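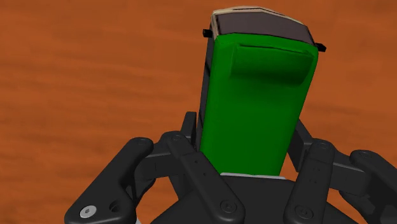
Ticket 2093 – licence and hardware quote for the hand rig, Gestham site. We need to settle whether to order one hand or two before the February budget closes. The quote from Geerts covers a single multi-fingered hand, and the simulation licence is priced per seat on top. All grasp work is still in simulation. The current test object is the tall green container with the dark lid, held upright in the fingers with a slight lean, and most of its height stands clear of the hand. Purchasing asked if a cheaper two-finger gripper would do. Please answer that before I raise the order.

Status: open
Raised by: Toon Bakker
Cost code: Ullon

Update 1
Two-finger option checked against the object list. It fails on 13 of the 40 objects, mostly the tall ones. Keeping the full hand on the quote.

Update 2
Geerts left the wrist adapter off. It is listed separately at 2000 euros and we can't mount the hand without it. Revised quote requested.

Update 3
Revised quote in, adapter included. Spare fingertips are not – they come as a set and the lead time is longer than for the hand. I would order one set now and put it under consumables.

Update 4
Licence server at Dundadska rejected the second seat. The key was tied to the old machine. Released it and re-registered, both seats now start. No need to buy a third.

Still to do: sign-off on one hand, one adapter, one fingertip set. Second hand moved to next year's plan.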